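5 Feb 2024
Posted by Jozef Van Loon

We use cookies to remember your preferences. By continuing to read you accept this.

I went to see Kollitz because three people whose taste I mostly trust told me I had to. One of them, Ans Declercq, used the word "masterpiece" in a text message, which should have been my first warning. I have been told about a lot of masterpieces by text message and I still own the ticket stubs.

For anyone who has missed the fuss, it's a heist film, more or less, set over a single winter in a port town that is never named. A retired locksmith called Trnka is talked into one more job by his niece. The job is a safe in the back office of a freight company called Serkus. The film runs two and a half hours and the safe is opened in the last 15 minutes. I don't think that's a spoiler, given it's a heist film and somebody was always going to open the safe.

What bothers me is how much of the praise seems to be for patience. Mine, I mean. Every review I've read says the film "takes its time" or "trusts its audience", and I've come to think those phrases mean very little happens and the reviewer didn't want to be the one to say so. Trnka makes tea. Trnka looks at a harbour. Trnka takes a lock apart on the kitchen table, and I'll admit this was good, the best stretch of the first hour, and then it's back to the harbour.

Slow films don't bother me as such. I've sat through slower ones and come out happy. But the slowness has to be doing some work, and here I kept catching it doing nothing much. There's a dinner between Trnka and his niece where both of them pause before every single line, as if the dialogue were arriving by post. My partner leaned over and asked if the sound had gone.
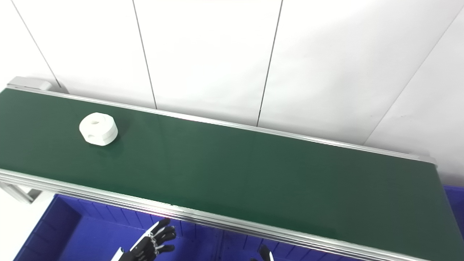

The middle section is where Kollitz lost me for good, and it's the bit everybody else seems to love. Trnka takes a job inside Serkus to learn the layout, and we get what must be 20 minutes of him learning the layout, with no music and hardly a word. It has the pace of a long green conveyor belt running off at a slant between its silver rails, and about as much to say about grief. I've seen people online call this sequence hypnotic. Maybe so. The man two seats along from me was certainly under.

There's also the matter of the number 1584. It's the number on Trnka's locker, it's on the side of a container, and it's the last thing the niece says before the credits. A friend of a friend has a theory that it's a year, and that the whole plot lines up with some historical business I'd never heard of. I read his explanation twice. It seems to me that if you put any four digits in a film often enough, someone will build a theory on them, and the director gets to smile in interviews and say he'd rather leave it open. Leaving it open is cheap.

Now the fair part. The actor playing Trnka is very good. He has a way of touching a door before he tries it, flat palm, like he's checking a horse, and you believe he's done it all his life. The colour is lovely too, all dull blues and rust, and whoever recorded the sound of that safe deserves a prize of their own. When it does open I sat forward. I'm not made of wood.

But then the ending goes and explains itself. After all that trust in the audience, we get a letter read out in voice-over telling us what the locks meant. Nele Vermeulen, who saw it with us and liked it far more than I did, says the letter is meant to be unreliable and that I took it too literally. Possibly. I asked her which part was unreliable and she said she'd have to see it again, so I suppose the film has sold another ticket.

I'm told there's a longer cut coming in May. Longer! I'd have gone the other way and taken out the harbour, the dinner and the letter, and I think you'd have a tight little crime film with a great lead performance that would be on telly every second Christmas. It wouldn't win anything, mind you.

The theatre seats 400 and was roughly a third full, for what it's worth, on a night when it was raining hard enough to keep sensible people at home. A few clapped at the end. The rest of us looked for our coats.

Next up is the boxing documentary Meriem El Khatib has been on at me about. It's 77 minutes long and I like it already.

Last updated: same day, to fix the spelling of Trnka, which I'd got wrong throughout.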